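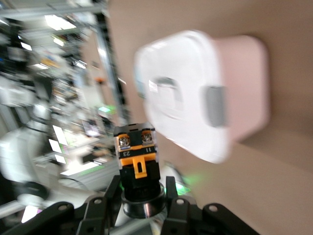
Hi Si-eun,

You asked for something short and readable for the Nellent people before they decide on the second half of the grant, so I've written this the way I'd tell it over the phone. Tidy it up as much as you like before it goes upstairs.

The women's sevens program at Eltholm is in better shape than it was in January, and in worse shape than I promised you it would be by now. Both of those are true and I'd like the funder to hear both.

Players first. We have 16 contracted to the end of the season, all signed, all with the same terms for travel and medical cover (a first for us, and it took far too many evenings). Two of them came across from the Gastlow club, where they'd been playing fifteens and getting very little ball. They're quick! Their passing off the left hand is a work in progress, but Lins sorted out the same problem with their own backs last year and their coach has been generous with her drills.

Results have been patchy. We won the pool at the Lins tournament, beat the hosts in the semi and then fell apart in the second half of the final. I've watched it back more often than is good for me. We were ahead at the break and conceded three tries straight from our own restarts, kicking too long every time with no one under it. At Gastlow we lost two of our three pool games and played off for the bowl, which we won, and the less said about the trophy the better. So the restarts are now the first thing we do at every session, while legs are fresh, and we've brought the kick in shorter so our two tallest can contest it.

Fitness is where your money shows most. The strength coach has been with us three mornings a week since the grant came through, and the players who were blowing hard in the last two minutes of a half are still chasing back now. We've had one serious injury, a shoulder, and she's on the bike and doing her rehab but won't play again this season. A couple of hamstring niggles besides, nothing that kept anybody out past a fortnight.

Schools program: the target was 200 girls through a come-and-try day by the end of the season. We've had 100, so we're halfway with well over half the season gone, and I won't dress that up. The two spring dates were washed out and the council closed the ovals both times. I've got the indoor centre pencilled in for the makeup days, with tag rules and a smaller ball, and if both go ahead at full numbers we'll land close to the target. I'd sooner tell you now than in the final report.

On the plus side, 40 of those girls have come back for regular Monday training with the junior squad, which is more than we had places for. We've split them into two groups by age and I've moved one of our senior players across to help with the younger lot. She's a natural, and has asked about doing her coaching certificate. Could that come out of the development line? It isn't in the original budget but I think it fits the spirit of it.

Spending is on track overall. Travel ran over, mostly the bus to Lins, and equipment came in under, so they nearly cancel out. The spreadsheet is in the shared folder with the receipts behind it, apart from the physio's last invoice, which I'm still chasing.

Between now and the end of the season we've got the home tournament at Eltholm, the two indoor school days and a review with the coaches and the playing group. Contracts are the big question for that review. Four of the squad have told me they need an answer on next year before they can say no to other work, and I don't blame them one bit. If Nellent can give us even a rough yes before the home tournament, it would help me keep them.

Ring me any time after training, I'm usually off the field by 7.30 pm.

We use cookies to improve your visit and to remember your settings. By continuing to browse you agree to our use of cookies. Accept | Manage preferences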